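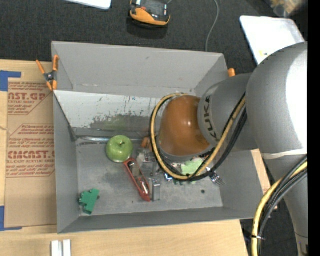
Unit 6: From camera to grasp in the Layug stack

In this unit we follow one pick from the first point cloud to the motion command. Please read the Pratton notes on frames before you start, because the names of the frames are the same.

1. Perception

Run the Cama node first and wait until it reports ready. It publishes a segmentation mask and a height map of the bin. With a mixed bin, some objects give good depth and some do not. The green apple is shiny, but its shape is simple and the mask is usually clean. The fork is more difficult: it lies partly under the cables in this view, so the arm must move away before you take the map used for planning.

2. Grasp candidates

The Pinport sampler proposes 880 candidates for each map. Most of them are removed by the wall check, as the bin is deep and the wrist is wide. Keep the best 3 after scoring -- the planner will try them in order.

An object that stands alone, such as the green block in the corner, has few neighbors but two walls close to it. Compare its scores with those of the long red tool, and write down which term of the score changes most.

3. Planning

The hose and the cables are not in the standard arm model. Add them as a padded collision body on the wrist, or the planner will accept paths where the loop touches the wall.

Homework: replay log 1686 with padding on and off, and hand in both plots with one paragraph of explanation.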